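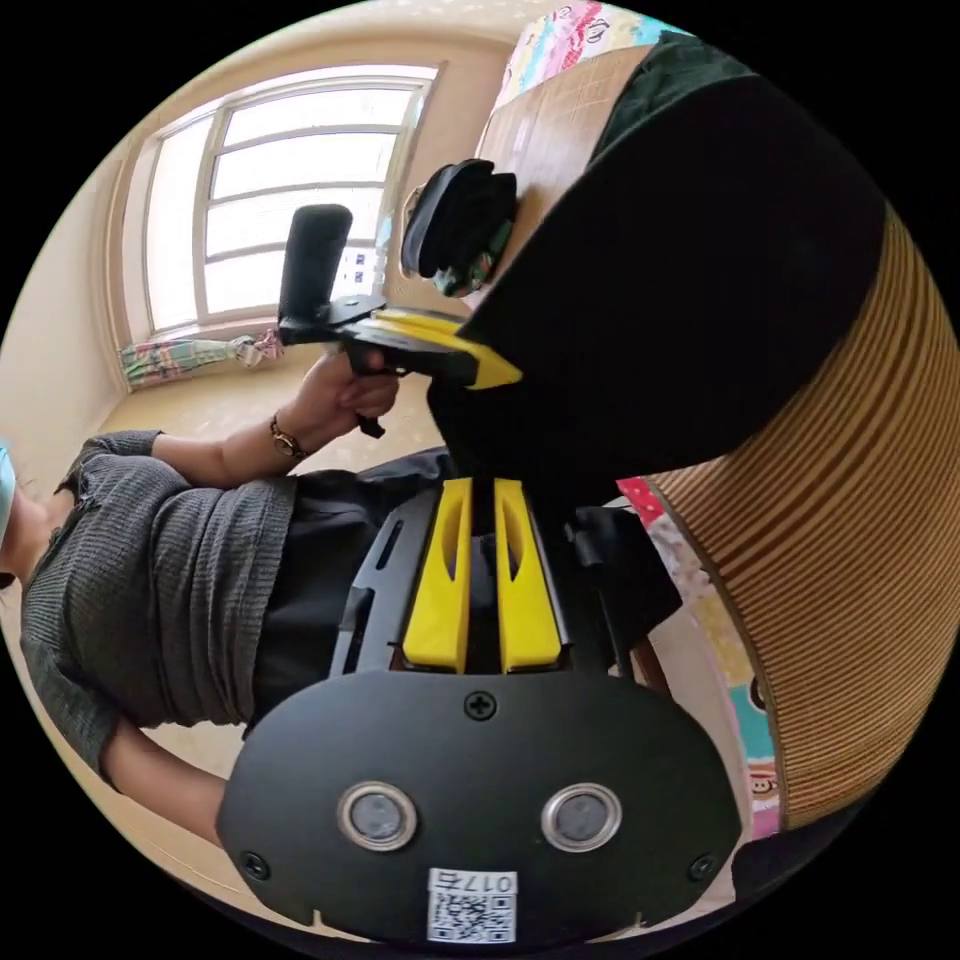 I went to the open day at Medrano in April 2022, after my neighbor gave me her second ticket. Medrano is a home textile workshop in Hornitz, in the old part of town near the canal. I sew a little for my family, so I was curious how people do this for a living.

The entrance is easy to miss. You go through a yard with bicycles and then up 44 steps, and I must say I was out of breath at the top. A lady called Citlali Contreras met our group and gave each of us a paper with the plan of the rooms. She has worked there for five years and knows every cloth by its name.

What I liked most was the room with the patterned fabrics. It has beige walls and a window divided into panes, and the daylight comes in strongly. I was happy to see a floral curtain there, tied back, because I have been looking for such a pattern for my kitchen. There was a cloth with pink, white and teal and cartoon prints, very cheerful, and also a striped one in brown and golden colors. The striped one is more to my taste. My daughter would choose the cartoons, of course.

Citlali explained to us how they keep the samples. The book has 134 patterns now, and every one has a small card with the washing instructions. I asked if the colors become pale in the sun. She said that some do, and that the cheaper prints from Skurneck suffer first — I have two pillow covers from them and I can confirm it.

After the tour there was tea and a dry cake. The small shop sells remnants by weight, and I bought a piece with green leaves for cushions. Bring cash, the card machine was not working on my visit. The next open day is planned for autumn.

1,436 views · 5 comments · Share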